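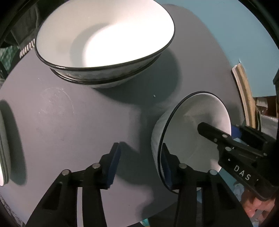 Stacking bowls with black rims: does the rim wear off?

kutgate_kitchen
Looking at white bowls with a thin black rim, the wide shallow kind. My partner says they look like a bistro. I say they look like something that will be chipped by December. Anyone lived with a set?

Frida Eyvindsson
Eight of them, three years, daily use. The rim is fine. What goes is the tabletop. Ours is gray and round and every bowl leaves a pale ring on it that I've scrubbed at with everything short of a sander.

sallen581
That ring is residue off the unglazed foot. Baking soda paste, ten minutes, gone. You're welcome.

Frida Eyvindsson
Did that. Now I have a very clean ring.

oldmugs
Going to disagree about the rims. Mine went patchy in the dishwasher inside a year. Also, wide shallow bowls are plates with ambition. Soup goes cold before you find the spoon.

sallen581
Who is putting soup in them? They're pasta bowls.

oldmugs
The box said soup.

kutgate_kitchen
So do you stack them or not? I have one shelf and it already holds a fondue set we don't discuss.

Frida Eyvindsson
Stack, but lift the top one straight up. Tip it out sideways and it scrapes the one underneath. My brother is a tipper. He gets the plastic ones now.

oldmugs
Paper towel between each. My mother did it for 10 years.

sallen581
I'd eat off the paper towel before I did that every night.

kutgate_kitchen
Ordered four. Fondue set is going to the garage.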